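3.2 Fruit storage on a small desk

The second part of the study looked at how people keep fruit when they have little surface to spare. Tegan Sheehan and Huia Tapsell set out the storage items used in the Ormsby interviews, where 75 households had told us what they kept on a desk or counter. Many used a small open rack with a basket on one of its shelves. Figure 4 has the arrangement with an apple in a yellow basket on the lower wooden shelf and a banana leaning against the rim.
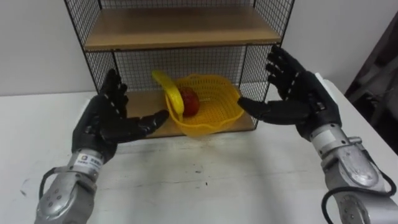

3.3 Fruit left off the rack

Bananas were the item most often left on the bare surface. People gave two reasons: the basket was too short for them, or they wanted to eat one soon and did not bother to put it away. We coded both as "off rack" – the distinction did not hold up well between coders.

A plain white top makes a stray banana easy to spot,

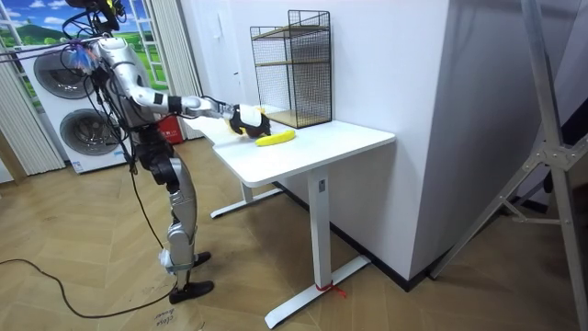

and several people said this was why they preferred a light desk to a dark one. Others said it made no difference to them. We did not ask about color directly, so these remarks are reported only as comments.

Rack position was coded separately. A rack against the wall leaves the front of the desk free, and that is where loose items tended to end up.
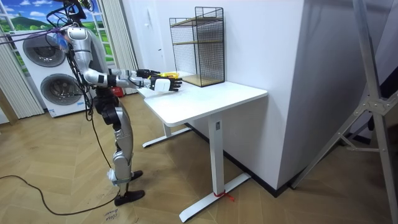
Ormsby, 2025-08-20

Coding of the household notes was closed on this date. Lindsay Tipoki rechecked the off-rack entries and changed three of them. The revised codes are used in Section 4.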